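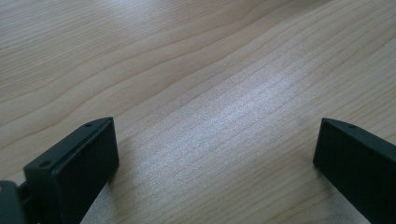 A light wooden tabletop with a fine grain.

Kozma library to lend furniture and kitchenware from July 20, 2026

The public library in Kozma has opened a household lending service, giving cardholders the chance to borrow folding tables, chairs, dishes and storage bins for up to 12 days at no charge.

The service runs out of the former periodicals room on the ground floor of the Plalis Street building. It opened with 903 items on the shelves. Most came from a donation drive in April, when residents dropped off goods at the library and at the Bremari community center. The rest were bought with a grant of $1,516 from the town's reuse fund.

Borrowers need a valid adult library card and must sign a one-page agreement the first time they take something out. Small items can be reserved online and picked up at the front desk. Tables and other large pieces have to be collected from the side entrance, where there is a loading space for one vehicle.

The library began looking at the idea after a survey of cardholders last year. Of the people who replied, 219 said they had bought something for a party, a move or a family visit and then hardly used it again. Folding tables, large serving bowls and extra plates were the items named most often.

Kozma is the second town in the county to set up a service of this kind. Busteck started a smaller one two years ago, lending mainly garden tools, and has since added camping gear. The two libraries have agreed to share a catalog, so residents of either town can see what is on the shelves in the other. Items still have to be returned to the building they came from.

Late returns will cost $1 a day for small items and $3 a day for furniture, up to the price of a replacement. Normal wear is not charged. Broken dishes should be reported at the desk – staff will take them off the record and may ask for a small payment toward a new set.
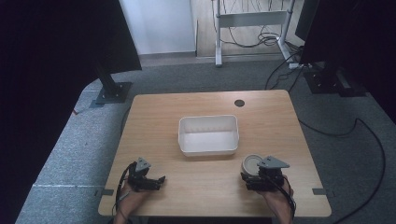
What can be borrowed

The opening list covers folding tables in two sizes, stacking chairs, plates, cups, glasses, serving bowls, tablecloths, coolers and plastic bins. Two highchairs and a travel crib are also on the list, with a limit of one per household at a time.

The library is not lending electrical appliances for now. It says those would need regular safety checks, and it has no one on staff trained to do them. A decision on slow cookers and coffee urns is expected next spring.

Donations are still welcome, but only on Thursday afternoons and only for items in clean, working condition. Mattresses, upholstered chairs and knives will not be accepted.

The lending room is open during regular library hours, except for the last hour before closing, when items are checked in and put away. Reservations can be made up to six weeks ahead through the library's online catalog or by phone.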